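Storden and Vullberg settle, and both say they won

Lies Van Wijk has spent 13 years negotiating technology licenses, and she describes the work as marriage counseling for people who never dated. Her latest couple is Storden, which makes smart thermostats, and Vullberg, which claimed to have thought of them first.

The two companies ended their court fight in January with a cross-license covering 800 patents. "Everyone got what they wanted, if you read the press releases," she says. "I wrote one of the press releases."

How many of the 800 matter? She laughs. "Maybe you could build a business on 80. The others are there for weight. You don't walk into that room with a thin folder." 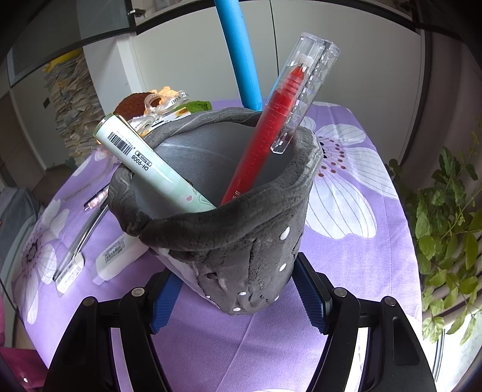 Leemans takes a dimmer view, saying that deals like this leave smaller firms such as Stastbridge paying both sides for the same hinge.

Van Wijk doesn't argue. "Stastbridge should call me," she says. "They won't enjoy it, but they should call."

The final draft ran to 99 pages, and the last fight was over the word "device." It took a week — longer than the money did. She still can't say what a device is. "Neither can they," she says. "We put the definition in an appendix."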